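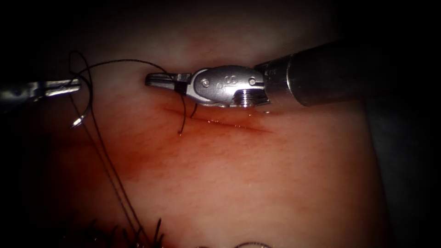

Flendcombe Surgical Skills, Unit 3: Tissue pads and short incisions
Notes by Noreen Lashari

The pad is pale and moist, and a thin cut in it shows as a dark reddish slit. Before you plan any stitches, find both ends of the cut and decide which way it runs. A diagonal cut changes your needle angle, so work that out first.

Keep the pad moist. A dry surface drags and tears at the edges. Pick up the edge lightly and close to the cut. Do not pull on the middle of the pad.

Keep both tips in the lit area. Toward the edges the view goes dark and depth is hard to judge. If you lose a tip, stop and bring it back slowly.

Allow 90 minutes for the practical. Read handout 406 first.

Comments

Lahcen Cherkaoui: Is handout 406 the one on knots?
Noreen Lashari: Yes, knots and needle angles.
Uzma Dogar: The part about edges helped. I was grabbing too far back.

Related
Unit 2: Holding and passing the needle
Unit 4: Running stitches
Pad care and storage

Contact: Shabnam Marwat, skills office | Back to top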